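Does a policy trained on hand-held gripper demos carry over to a robot arm?
Posted by kulap_b on 11/13/21 | 3 answers | 16 comments

Hi all, I hope this is the right board for it. I've been reading up on people who teach robots by doing the chores themselves with a hand-held gripper, and I can't work out how much of the result survives once a robot arm has to do the moving. My little group at Fillen has 2075 demos of tidying and picking up tableware, and our first tests on the arm were pretty sad - it reaches for the right spot and then closes early. Is that a data problem or a timing problem? Any pointers at all would be so welcome!

Kulap Boonchu

Oskari Hakala
Welcome, Kulap! Closing early sounds like timing to me, and we fought with the very same thing at Kallio for over 3 months, so please don't feel bad. When a person holds the gripper, the picture and the finger position get recorded with hardly any gap between them. On the arm you have camera delay, then the time the model takes to think, then the motors catching up, and it all adds up. Measure each of those separately, then throw away the first few predicted steps that are already in the past by the time the arm could act on them.
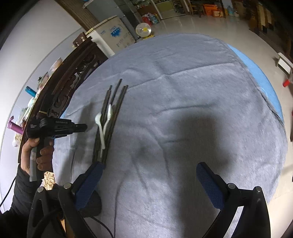

Once we had the delays sorted out, the next thing that helped was variety. We had been collecting everything in one tidy lab, and the policy had more or less memorized our table. Going into homes and shops with different light and different clutter did more for us than doubling the lab demos had - I wish we had started there. Thin things are still the hardest for us, so give those extra sessions if you can spare the time.

ganier_fan
just get more data, works for us

Erau
Oskari is right about the delay, but check your finger width scaling too. Ours was wrong on 2 of our grippers, and it looked exactly like closing early. Open the fingers all the way, write down the reading, and compare it with what the arm reports when it's fully open.

Share (3) | Contact the moderators | Back to top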